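Sim-to-real transfer: clutter study reaches its second stage
Jan 13, 2026 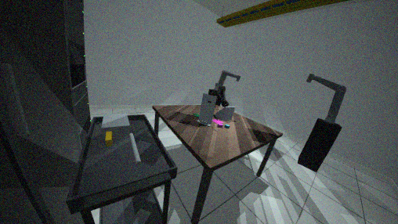 The manipulation group at Skutine has finished the second stage of its work on training grasp policies entirely in simulation. Tainá Barros and Washington Bezerra wrote the scene generator, called Branico, which redraws lighting, surface textures and object placement at the start of every episode. Small coloured blocks are mixed with larger plain shapes, so that the policy has to plan a path past obstacles before it closes on a target.

The first stage varied lighting alone. Adding texture and placement raised the grasp success rate on the physical arm by 23 percentage points, measured over five training seeds with the same network and the same training budget. Most of the remaining failures are collisions on approach to targets lying close to a tall object – the depth estimate degrades there and the planner leaves too little clearance.

Two changes are planned. Lucimara Honorato is adding a clearance term to the reward, and shadow direction will be sampled separately from brightness. Results are due in May. Requests for the scene files should go to Simone Furtado at the Cumholm office.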